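Dundau Table Cover, Gray
Fabric surface for folding and sorting tables
Supplied by Jirkport

Product summary

The Dundau is a fitted felt cover for tables used to fold, sort and inspect clothing. It replaces the bare tabletop as the working surface. Garments laid on it slide less than they do on a coated board, so a sleeve or hem stays where it is put while the next fold is made. The cover is sold in one color, a mottled gray, and in two edge types.

Specifications

Material: needle-punched polyester felt, plain back
Weight: 430 g per square meter
Thickness: 3 mm
Length: 200 cm
Width: 83 cm
Corners: rounded
Color: gray, mottled
Edge type A: elastic hem, for removable use
Edge type B: raw edge, for gluing or stapling under the top
Operating area: indoor, dry

Fit

Length and width are those of the tabletop. The hem allowance is added at the cutting stage and must not be included when ordering. The cover fits tops between 18 mm and 30 mm thick. On thinner tops the elastic hem of type A can ride up at the corners. Type B has no lower limit.

Tops with square corners can be used with type B if the installer trims the felt on site. Type A is cut for rounded corners only and will pucker on a square one.

Installation, type A

Wipe the tabletop and let it dry. Lay the cover face up and seat the two far corners first. Pull toward the near edge and seat the remaining corners. Smooth from the center outward with the flat of the hand. Slight waves from shipping disappear within a day of use.

Installation, type B

Clamp the felt along one long edge. Staple or glue that edge underneath, then work across to the opposite side under light tension. Do the short ends last. Staples should be no longer than the top is thick. Contact adhesive must not be spread on the upper face of the table, where it can bleed through the felt.

Use with clothing

The gray was chosen by Kimutai Makokha, who laid out the range, so that white and strongly colored items both stand out from the surface. White trim, care tags and loose threads can be seen before the garment is stacked. Very dark knits shed less visibly on gray than on white, and the surface should be brushed between dark and light loads.

Knit sportswear, T-shirts and towels can be folded directly on the felt. Open hook-and-loop tape catches in the fibers and should be closed before the item is put down. Zippers do no harm if they are not dragged.

Care

Brush or vacuum with a soft nozzle. Type A can be removed and washed by hand in cold water, then dried flat. Do not tumble dry. Do not iron in place. Liquid spills should be blotted from the outside in; rubbing raises the nap and leaves a lighter patch.

Light pilling in the first weeks is normal and can be taken off with a fabric shaver at its lowest setting.

Related items

Barasa underlay: closed-cell foam sheet, used beneath type B on uneven boards
Trurkix clip set: spring clips for holding type A on tops without an overhang

Ordering

Orders are handled by Wekesa Makokha at the Jirkport parts desk. State the edge type and the thickness of the tabletop. Cut-to-size covers are made in type B only and cannot be returned.
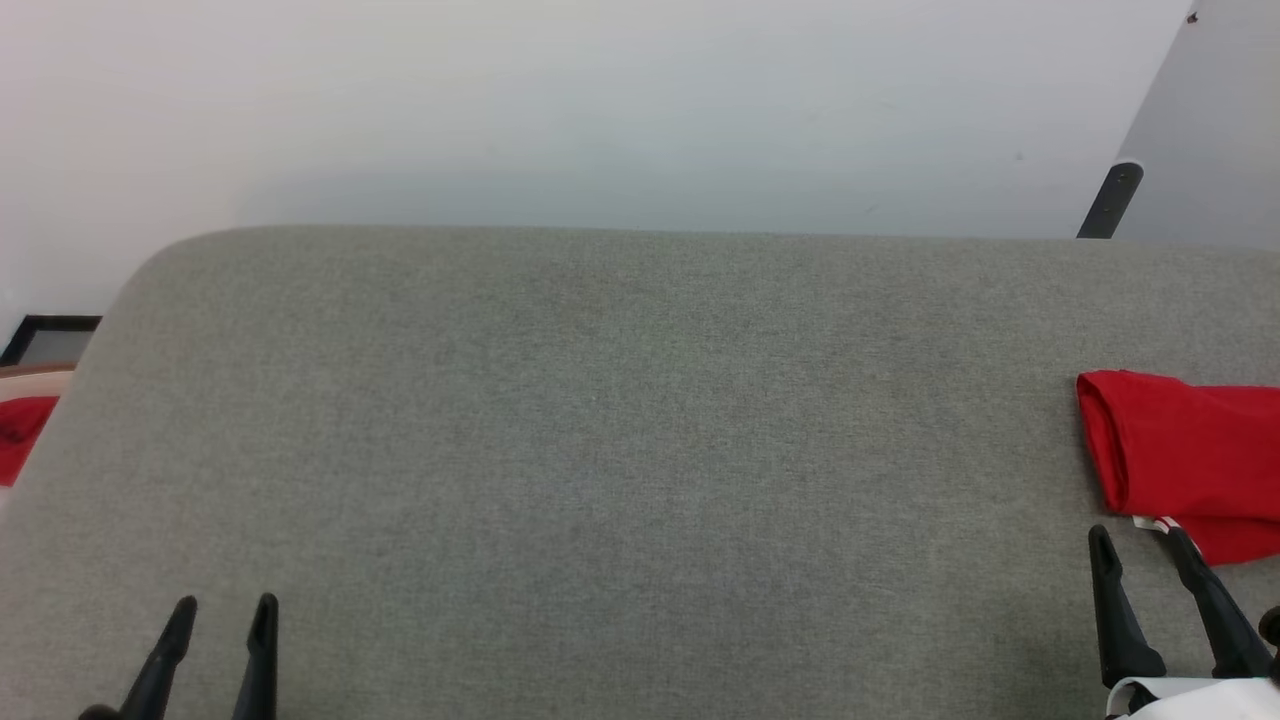 Red clothing on gray fabric, both views

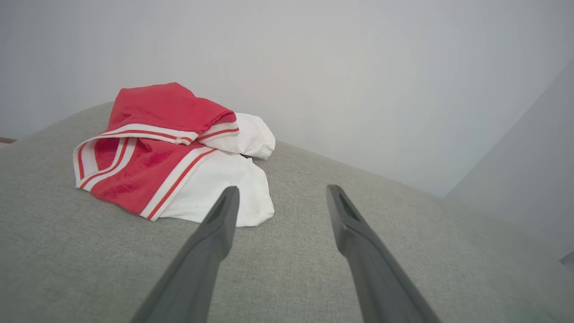

Can the cover be left on a table that is also used for ironing?

Take it off first. The felt is polyester and will glaze or shrink under a hot iron, even through a pressing cloth. Type B is a permanent covering and should not be fitted to a table used for ironing.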